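Preparing a Shared Room for Cold and Flu Season
Residential Guidance, Orellana House
Updated 29th December

Residents who share a room can limit the spread of seasonal illness with a short cleaning routine and a few changes to how supplies are kept. The steps below apply to all shared rooms in Orellana House and the Plamard annex. Allow one hour for the first cleaning.

Before you begin

Open a window and clear the floor of clothing, bags and loose bedding. Collect a bucket, two cleaning cloths and a pair of gloves from the supply room. Cloths used on the floor must not be used on desks or door handles.
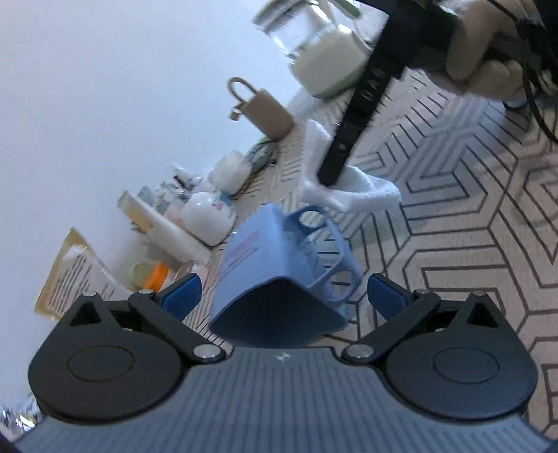

Step 1. Wash hard surfaces with warm water and ordinary dish soap. Begin with the items touched most often – door handles, light switches, faucet handles and desk edges. Rinse with clean water and let everything dry in the air.

Step 2. Apply the disinfectant issued by the house. Follow the directions on the bottle and leave the surface wet for the full time stated there. Do not mix it with any other product.

Step 3. Wash bedding, towels and washable throws at the warmest setting the care label allows. Dry them fully before returning them to the room. Damp items should not be folded or stacked.

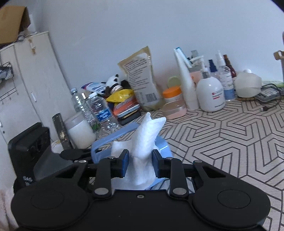

Step 4. Assign cups, towels and water bottles to one person each, and label them. Roommates should agree on where each person's items are kept. Medicines belong in a drawer or closed cabinet, in their original packaging.

Step 5. Set up one place for shared supplies, within reach of every bed. Keep hand sanitizer and a lined wastebasket close to it. Tissues are best kept in a box on the table, where a fresh sheet stands up through the opening and can be taken without touching the others. Empty the wastebasket daily while anyone in the room is ill, and tie the liner before carrying it out.

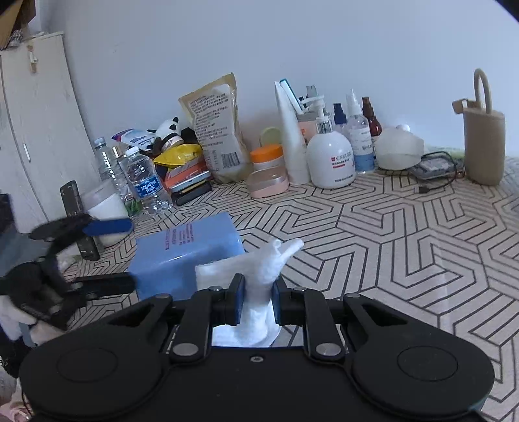
If a roommate becomes ill, move the beds as far apart as the room permits and arrange them head to foot. The resident who is ill should have a separate supply of tissues; a single box, such as the light blue one here, may be set aside for that person. Meals can be brought to the room on request. Notify the front desk on the first day of symptoms.

Repeat Steps 1 and 2 every 2 days until all residents of the room are well, and weekly after that through May. Replacement supplies may be requested from Rosalía Montes in Room 212. Questions about moving to another room should be directed to Cornel Ilie.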